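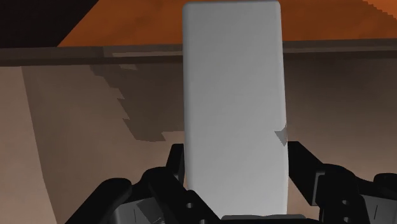
Health Aids > Daily Living > Pill Organizers

Linia Weekly Pill Organizer by Lunasus

Lunasus says the Linia will "end missed doses." I take 8 pills a day and I doubt any box can do that. It holds them and it beeps, and the beep quits after 65 seconds whether you took anything or not.

The lids are easier on sore fingers than the Undis, I'll give it that. The claim that it fits "any treatment plan" is a stretch – large capsules only go in if you leave something else out. Battery life is listed at 660 hours. Mine needed a new one in about 5 days less than that. The refill trays are sold separately, of course.

We use cookies to improve your visit. Accept | Settings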